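Household Textiles, Session 6: Folding a Striped Shirt
Handout prepared by Birdie Pennington

Welcome back, everybody, and thank you for being so patient last week when we ran over with the pillowcases (I do get carried away with pillowcases). Today we move on to shirts, and I want us to take our time, as a shirt has a front, a back, two sleeves and a collar, and every one of them has its own ideas about where it would like to go.

I always start a new group on stripes. A plain shirt will forgive you and hide a crooked fold, but a striped one tells on you right away. If the bands drift toward one shoulder, the cloth underneath has twisted, and you'll want to go back and open that part up again before you carry on. Some of you will find this maddening at first. Dalia Lill, who took the course in February, told me she went home and refolded her whole closet!

Getting it out of the heap

A shirt from the basket usually comes up as one big knot of cloth. Don't shake it yet. Look for the collar first, and the quickest way I know is to hunt for the label, which on most shirts sits inside the back of the neck. Once you have the neckline, lift, let the rest hang down, and give it a moment. Then lay it on the table lengthwise, collar to one side and hem to the other, and draw the two ends gently apart. I do mean gently, please, especially with anything knitted.

Blue and white stripes: gathered cloth, and a garment lying along the table 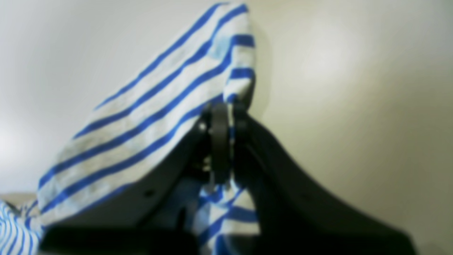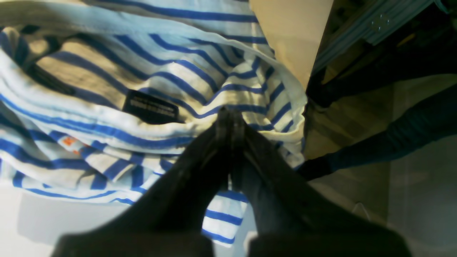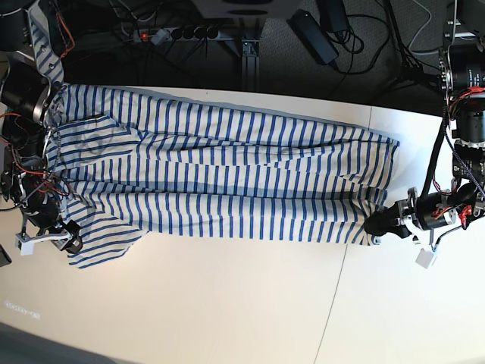
Smoothing and folding

Work from the middle of the shirt out to the sides with the flat of your hand. Long soft creases will mostly go with two or three slow passes. Line up the front edges if there's a button front, then bring each sleeve straight out from the shoulder before you fold it in over the body. Sarmīte Koppel's method, which some of you learned from her on Mondays, folds the sleeves in last, and that's perfectly fine too, so long as you stick with one or the other through a whole pile.

Fold the sides in to meet the sleeves, bring the hem up to the middle, then once more to just under the collar. Turn it over and check your stripes.

For next time

Please bring 2 shirts of your own, at least one with long sleeves, and read the Flevby pages on collars if you haven't yet. Cathal Ó Ceallaigh has the spare copies.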